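Sorting toys into boxes with round holes: do the holes need to be different sizes?
Posted in Home & Family > Tidying Up
221 views, 16 found this helpful

mumo_upstairs
We have one tray for all the small toys, and by dinnertime it is a landfill with a rim. Balls, beads, jars of tiny things, a sock. I want to move to colored boxes with a round hole in each, one color per kind of toy. My trial set is yellow, blue and pink. Do I need different hole sizes, or will the kids just post everything into whichever box is closest? I already know the answer to the second part.

Plalano17
Different sizes, yes, but go by your biggest ball. We cut ours to fit a tennis ball and felt very clever until the baseball showed up. It's a bit fatter than a tennis ball, and my son wedged it in the hole and left it there like a cork.
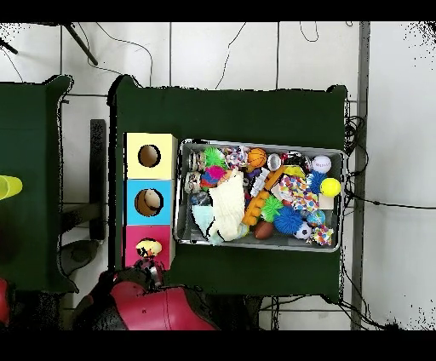

The other thing is where you put the boxes. Ours lived on a shelf across the room for a month and collected dust with great success. Right beside the tray, openings facing whoever is doing the sorting, they got used. Put felt or an old tablecloth underneath if you value quiet. Jars stay out of the system entirely. A jar going through a hole makes a noise you'll remember.

Spiky balls and anything with pom-poms will squash through a smaller opening, so don't waste your big hole on those.

delucaflats
just use one box

Lidalel
One box is what she has now, it's called a tray.

I'd skip sorting by kind and do "rolls" and "doesn't roll." Mine is four and can manage that on a good day. Sand the cut edges or run tape around them. And wash the sock before you decide where it belongs.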